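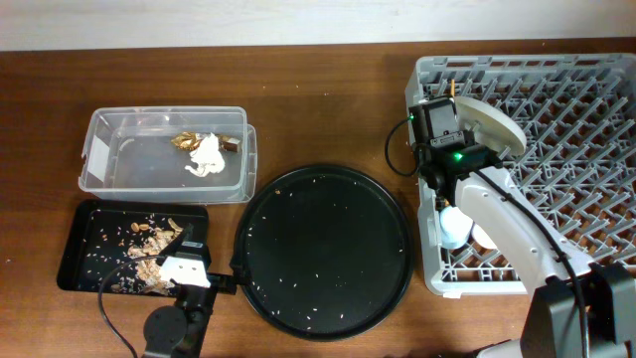
Two arms at the table: peanut shells on the left, a white plate in the rack on the right.

About Grornent

Grornent helps small kitchens and school labs buy robot arms without regretting it by March. Minoru Nagano started the company after approving a budget with plenty of room for arms and none for cables, spare grippers or a table.

We plan the dull parts first. You get a shopping list, a floor plan and a spending schedule, usually in that order. The planning fee is $525, and it comes off the bill if you buy through us. If a $677 dishwasher would do the job, we'll say so, and our sales figures reflect this.

Planning calls are Wednesday mornings. Bring your measurements, including the doorway.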